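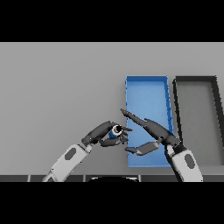 Two-arm workspace in the simulator, cylinder in the left hand beside the blue tray.

Setting up a handover task in Jaltenance

Start with the scene loaded and both arms homed. Open the planner tab and set the control rate to 475 Hz. The default of 1,000 is fine for one arm but the collision checker falls behind with two.

Next, define the handover pose. Use the tray centre as the reference frame, so the pose follows if you move the tray later. Set the clearance between the palms to 6 cm and save.

Run the planner with the grasp constraint on. If it reports "no path", raise the sample limit to 385 and try again before you touch the poses. Save the seed with the plan or you won't be able to reproduce it.

Check each arm's hold state separately. The release condition should read the receiving hand's contact flag, and the giving hand stays closed until that flag is set. 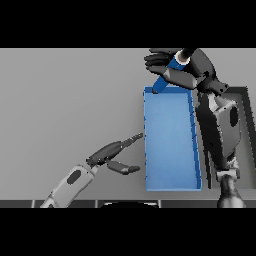

Reet Raudsepp writes that the contact flag flickers at low control rates, and that a short debounce on the release condition fixed it for her.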